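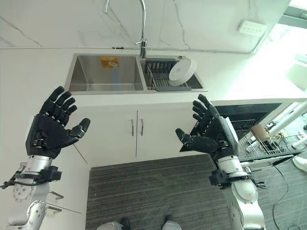
Sink side, white plate in the grey rack. Left basin clear.

June, kitchen bench notes, continued. Started 9.40.

Carrying on with the question of where washed things should wait before they go away. Last time I had everything on a tea towel on the counter, which took up the space we want for chopping and left a damp patch by the kettle. The rack is now down in the basin and I am leaving it there for the rest of the month unless someone has a strong objection.

Plates first. Washed by hand with the Tusisness liquid, rinsed under the cold tap, stood up in the rack. They drained well enough in the last trial but the bigger ones leaned over and touched each other, and where they touched there was still water when I came back after lunch. Spacing matters more than the angle. Leave a gap between plates even if it means two goes.

Araba Amissah wants the rack moved to the other basin so that the draining side is nearer the door. I would sooner keep it where it is. The label is still stuck on the back wall of the left basin and will need to come off with warm water and a plastic scraper before anything is stored there. Job for whoever has the sink next - please no metal tools on the steel.

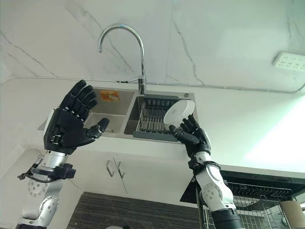
Round dishes are more trouble than flat ones. They want to roll along the rack until they meet something, and a shallow one holds a bit of water in the lip if it is put in facing up. The best place I have found is the right-hand part of the rack, holding the dish just above it with the face tipped to the left, as with the white one here. Going in from the front means reaching round the tap. Tried it with the Hoken bowl as well and it was fine, though the foot of that bowl is too thick to sit down properly.

Rinse water: 3000 ml for the full set on the first go, 3328 ml on the second, when I did the bowls separately. Not a fair comparison as I also rinsed the rack. Will repeat.

After that, the cabinet under the counter. Cups are to live in the pull-out rack with plates behind them.

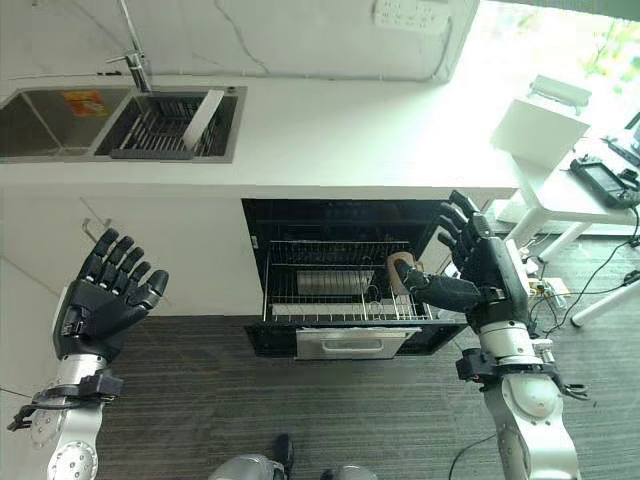

Lower rack out, tan-brown cup at the right, plates upright at the back.

Notes on the lower rack:
Pull it out before picking anything up.
Plates to the back, cups in front.
Check the Macedo cups for chips at the rim. Item 737 on the kitchen list has one and should go in the bin.

Still to do: the label, a second rinse measurement, and ask Gosside whether they sell the rack in a shorter length. Order 3 if they do.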